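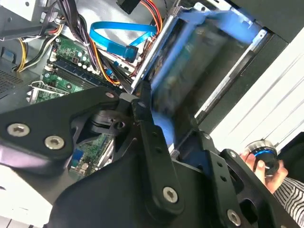
Can a robot swap a hard drive yet, or is that still my job?

2 min read

Violeta Lucero

I look after the computers at Brukdale, which means old desktop towers, lots of them, and every one needs its drive pulled before it goes to recycling. My boss read an article and now wants to know if a robot arm could do it. I said I'd ask people who know more than me! Opening the side panel I can sort of believe. What bugs me is the cabling. On these machines the blue SATA cable loops right across to the drive cage and there's a fat black bundle hanging over the motherboard, and I scrape my knuckles on it every single time. Has anybody seen one do this for real, start to finish?

Zulema Pereyra

Depends what you mean by "do." Pulling one drive from one known model, with the cables already out of the way, sure, I'd bet on that today. Mixed towers are a whole different animal. Cables are floppy and never sit the same way twice, and the plugs want a squeeze or a wiggle that we do by feel. Then there's the cage, all folded metal rails, with a little plastic latch that's easy for a thumb and fiddly for anything else (I've snapped a few myself, so who am I to talk).

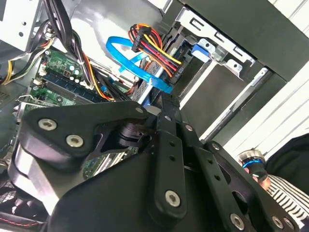

Drive cage, SATA cable and power leads in an open tower.

If it were me I'd let a person unplug both connectors and only ask the arm to slide the drive out and put it in a bin. We priced something along those lines for 975 towers and it still came out slower than two people with screwdrivers. Ask again in a few years.

Kozłowski

no. just get a magnetic screwdriver and some music

Comments (3)

Jasevley: Slower is fine if it runs overnight, though?

Zulema Pereyra: Fine until it yanks a cable at 2 a.m. and sits there waiting for you.

Violeta Lucero: Ok, screwdriver it is for now. Thanks, both of you!

Related

Best bits for stubborn case screws
Will a robot ever fold my laundry?
Wiping old drives before recycling
Gumex work mats, any good?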